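# Sorting out a small dispute without a court: my kitchen-table tips

I've now been through two of these, one with a builder and one with a firm that sold me a worktop, so I've picked up a few habits. I'm no lawyer. I'm a woman with a box file and a good memory for who promised what! If you've got a contract with an arbitration clause in it (and do look, they're often on the back page in tiny grey print), some of this might save you an afternoon or two.

**Read the clause before you ring anyone.** Mine with Trurkero, the worktop people, said that any quarrel had to go to a single arbitrator and that I had to write to them first and wait for an answer. I'd already had two furious phone calls by the time I spotted that. The calls counted for nothing, so I had to start again with a letter.

**Start a box file on day one.** Contract at the bottom, then everything else in the order it arrived. I tried doing it by subject the first time and ended up with the same invoice in three different places. I use the big clips from the kitchen drawer, the ones meant for crisp packets, and they hold far better than paper clips.

**Print your text messages.** My neighbour Unai Manzano showed me how to do this with the dates showing, and it took us most of a Thursday evening and a whole pot of tea. Print the lot, including the ones where you come across as a bit grumpy. The other side will have those anyway, and it looks odd if yours have gone missing.

**Write your story on one side of A4.** Who, what was agreed, what went wrong, what you'd like. I wrote five pages the first time, and my friend Annunziata Zuccaro went through it with a pencil and left me with eleven lines. She was right about nearly all of it (I put one sentence back in, about the skip).

**Put a number on it.** "I want it put right" is hard for anyone to decide. I asked for £559, which was the quote for the repair plus the delivery I'd paid for twice, and I stapled both bits of paper behind the letter.

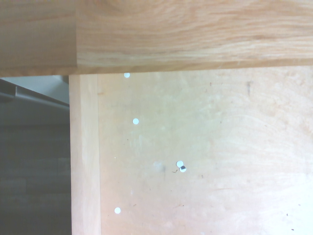 So who pays the arbitrator?

It depends on what your clause and the scheme's rules say, so find that out before you start. Mine split the fee down the middle, £200 each, and the arbitrator could then order one side to pay the other's half at the end. Some schemes charge the customer a smaller amount than the business. Ask for the fee sheet in writing and pop it in the box file with the rest.

**Weigh the fee against the claim.** My brother-in-law Patricio was all set to go after a firm for £300, and then he saw what his share would be if he lost. He made them an offer instead and they settled at a bit over half. He still grumbles about it every Christmas, but he'd have grumbled more the other way.

**Number your pages.** Bottom right corner, in pen, every single sheet. When the arbitrator says "turn to page 14" on a phone call you'll be very glad you did it, and if you add something late, call it 14A and leave the others alone.

**Keep a phone log by the kettle.** Mine's a cheap notebook on a string. Date, time, name, what they said. I filled in one entry the morning after and got the name wrong, and that caused a silly amount of bother, so now I write it while I'm still on the line.

**Don't miss the reply date.** I put it on the calendar and then again a week earlier in red. If you need longer, ask before the day comes. I asked for an extra week in April when I had that awful cold, and got it by return of email.

**Know what "final" means.** This one surprised me. In most cases you can't take the award to a court just because you think the arbitrator got it wrong, there has to be something seriously amiss with how it was done. If your claim is big (say £3000 and up) I'd pay for an hour with a proper solicitor before you sign up to anything.

**Hang on to the file afterwards.** Mine lives on top of the wardrobe with the old boiler papers. Trurkero paid up on the last day they were allowed to, and I put the bank slip in at the very top and shut the lid.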